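Shorebirds at the Stelleck Lagoons

14 July 2024

The shorebirds are back! I know it's the middle of summer, and my neighbours think I'm a bit off when I start talking about fall migration in July, but the adults really are on their way south already and I have been waiting for this since the last dowitcher left in the spring.

I was at the Stelleck lagoons by sunrise with a thermos and far too many granola bars. For anyone who hasn't been, there are four ponds, and the one you want is the back one, off Kuipers Road. It had dropped enough in the dry spell to leave a grey shelf of mud all down the west side, and that shelf was absolutely hopping. Lesser Yellowlegs everywhere, calling and chasing each other, with a few Greaters mixed in so that I could stand there and compare bills to my heart's content. Least Sandpipers along the edge, brown and busy. Then a Solitary in the ditch by the gate, bobbing away, exactly where there was one last July.

The best birds were 3 Stilt Sandpipers, which came in while I was pouring my coffee. They still had the full barring underneath and that lovely rusty patch on the cheek -- I so rarely get to see them in that plumage here. They walked straight into belly-deep water beside the yellowlegs and started feeding with their heads right under, that steady up-and-down stitching motion, and I forgot about the coffee completely. If you have trouble with Stilts (I did for years), watch how they feed before you worry about leg colour or bill shape. A yellowlegs picks and dashes. A Stilt leans forward, tail up, and gets on with it.

I also had a nice long look at a dowitcher that I'm calling Short-billed. It was an adult, orange nearly all the way down, and it called when a harrier went over, a quick mellow tu-tu-tu. I would not have wanted to do it on looks alone.

My list for the morning came to 51 species, counting the stuff along the road: Bobolinks in the hayfield, a family of Eastern Kingbirds on the wire, a Sora whinnying from the cattails that I never did lay eyes on. I took 523 photos, and before you get excited, a great many of them are of the same Stilt Sandpiper with its face in the water.

On the way home I stopped at Besa Creek to see whether the bridge had any swallows left. Plenty of Cliffs, and some of the nests still had faces in them. The water was low there too, with a Spotted Sandpiper and one fluffy, wobbly chick on the gravel bar. The chick was already bobbing its tail, and it had next to no tail to bob! I stayed on the far bank and kept it short, and the adult settled down again quickly.

I was trying out the new Promeo harness for the scope, by the way. So far I like it. My shoulder likes it too. The buckle is stiff and I haven't worked out where to put my notebook.
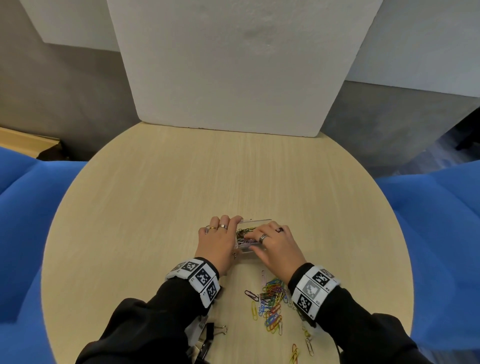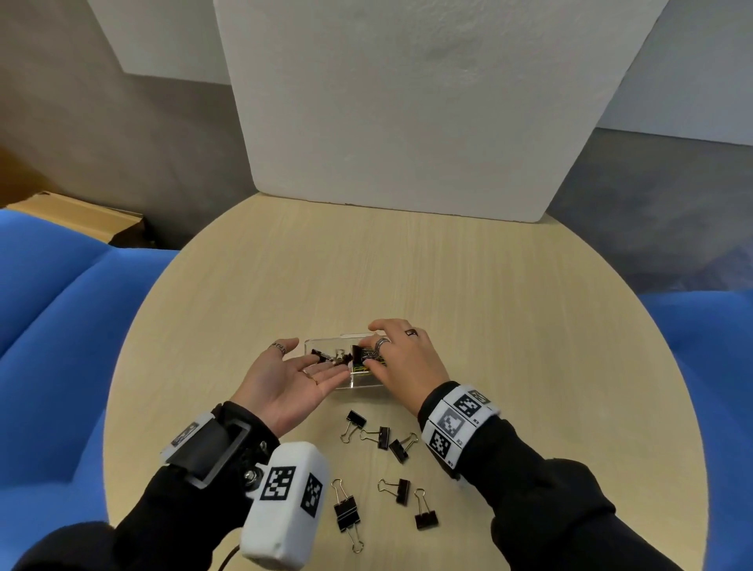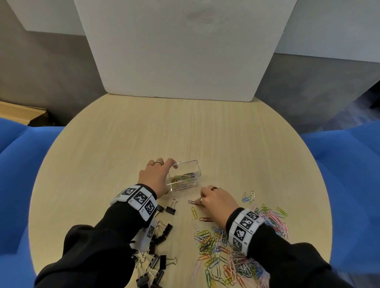 Wilson's Phalaropes were the other treat at Stelleck, a loose bunch of them spinning out in the middle of the back pond, all washed-out grey and white compared with how they looked in May. They went into the notebook with everything else, and my notebook pages are in a sorry state at this time of year. I tear them out and keep them in bundles, one for each pond, until I've entered the lot. I'm going to start using coloured paper clips, like the green, black, silver and pink ones in the first picture, with pink for the back pond so I can grab it first. A little clear box like that would fit beside the field guides, too. I have 3,443 shorebird records typed in so far, going back to my very first yellowlegs, and a whole shoebox of pages still to do.

I'll be out at Kuipers Road again as soon as the wind goes north. Pectorals should be next, and I would dearly love a Baird's before the rain fills the pond back up. If you go, park on the gravel by the second gate and leave room for the hay wagons. Bring a hat, too, as there isn't a scrap of shade along that dike.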